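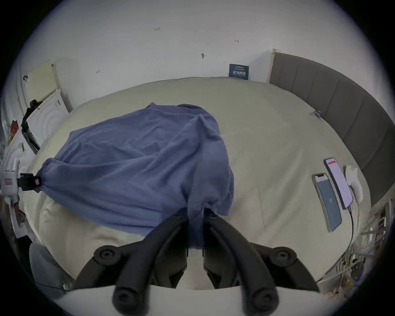
Room Attendant, Bedrooms and Linen (part-time)
Cordero Residence, Prirkard

Cordero Residence provides furnished accommodation for visiting staff and their families. Applications are invited for the post of Room Attendant. The post is permanent, at 13 hours per week, and reports to the Housekeeping Supervisor, Märta Kristiansen.

Duties
Strip and remake beds with fitted sheets, duvets and pillowcases.
Fold and sort bed linen and towels by size and color, and return them to the linen room.
Check sewn tags and set aside any item that is torn or stained.
Wipe down upholstered headboards and their wooden trim.
Report marks on bedroom walls to the supervisor.
Leave residents' telephones, chargers and other belongings where they are found. 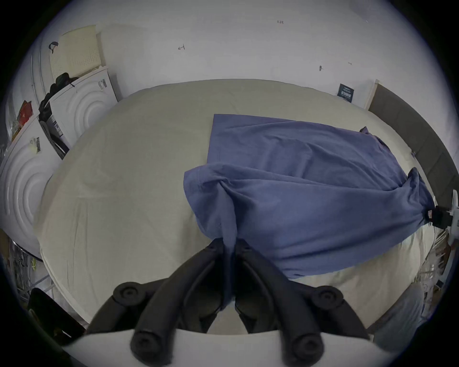 Requirements
Applicants must be able to lift and turn a mattress with a colleague and to follow written instructions in English. Previous experience in housekeeping or laundry work is desirable. Training is given during the first two weeks of employment.

How to apply
Applications should quote reference 206 and include a short letter and the names of two referees. They should be addressed to Nerea Vidal, Personnel Office, extension 379, and must be received by 19 February 2020. Late applications will not be considered.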